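Home | Cars | Makers A–Z | Engines | Glossary | Forum

Løken Modedon

Print this page | E-mail this page

The Løken Modedon is a mid-size station wagon that was sold in small numbers by the Løken company, and I've owned two of them, so you'll have to forgive me if this entry runs a bit warmer than the others in the glossary. I've tried to stick to what I know from the factory handbook, the parts book and my own time under the hood. Where I'm guessing, I say so.

Background

Løken made delivery vans before it made anything you'd want to take on vacation, and the Modedon started out as a van. The floor, the rear axle and most of the front suspension came straight across from the Dandham, the company's smaller panel van, and if you've ever driven a Dandham you'll know the feeling through the seat the moment you pull away (firm, a little bouncy, very willing!). The body on top was new. It was longer behind the rear wheels than most wagons of its size, with a nearly upright tailgate and a roof that stayed flat all the way back.

The name is a made-up one and doesn't mean anything, as far as I can find. People argue about how to say it. I put the weight on the first syllable, my brother-in-law puts it on the last, and the radio ads I've heard on tape manage to do both.

Body and cabin

Only one body style was sold. There was talk of a sedan, and the handbook has a blank section where it would have gone, but I've never seen a car or even a decent drawing.

Inside you get five seats and a load floor that really is flat once the rear bench is folded. The bench comes out completely with four bolts, and I drove mine that way for most of one winter. The dash is plain, with big round dials and heater knobs you can work with gloves on. Two trim levels were offered, the standard car and the Allura. The Allura got cloth on the door panels, a clock, a rear wiper and a softer spring under the driver's seat. I'd pay extra for the seat spring alone.

Rust is the usual story. Look at the bottom corners of the tailgate, the seam behind the front wheels and the tray under the battery. The roof almost never goes.
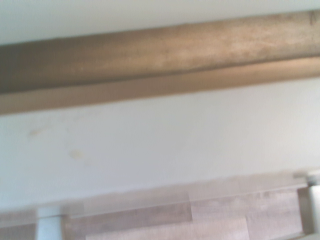

Engine and gearbox

All Modedons have the same four-cylinder gasoline engine, mounted up front and driving the rear wheels through a five-speed manual. It's an iron lump and it's heavy, but it pulls nicely from low down and it doesn't mind cheap fuel. Fifth gear is very tall. On a flat highway it's lovely and quiet, and on any kind of hill you'll be back in fourth before you've finished your sentence.

The timing chain is long and the tensioner is weak. You'll hear it first thing in the morning as a dry rattle from the front of the engine. If it goes away quickly, fine. If it hangs on, take the cover off and look, and while you're there do the water pump, because it sits behind half the same bolts.

The gearbox is the part I like best. It has a long lever with a slow, heavy action, and you can't rush it, but I've never had one jump out of gear.

On the road

Unladen, the back end skips over bumps. Put a couple of bags of sand in the cargo area and it settles right down. The steering has no power assistance on the standard car, which makes parking a workout, and it came only as an option on the Allura. Brakes are discs at the front and drums at the back, and they pull straight if the rear cylinders are healthy.

Wind noise is fierce around the mirrors. I stuffed foam behind mine and gained maybe a little peace, or else my ears are getting older.

Numbers built

The production ledger lists 659 cars, of which 271 were Alluras. A further 200 bodies were pressed and then finished as vans with Dandham badges, so if you come across a Dandham with suspiciously nice rear side windows, check the plate on the inner fender! A plate starting with M means it began life as one of these.

Survivors turn up now and then, usually from a first or second family and usually with a tow hitch. Mechanical parts are easy thanks to the van. Tailgate glass is hard, and Allura door panels are close to impossible.

See also: Dandham (van); Rear-wheel-drive wagons; Timing chain tensioners

Entry last revised 2019-06-09

Print this page | E-mail this page

Reader comments

Kavinda Uddin wrote:
Great write-up. One thing to add on the tensioner: the later Dandham one drops straight in and has a stronger spring. I did mine in March and the rattle's gone.

wagonfan wrote:
Definitely weight on the LAST syllable. Your brother-in-law is right.

tallfifth wrote:
Does the bench really come out with four bolts? Mine has six, and two of them are rusted solid. Any tips welcome.

Kavinda Uddin wrote:
@tallfifth The extra two hold the belt anchors, leave those where they are. Undo the other four and the seat lifts up and forward.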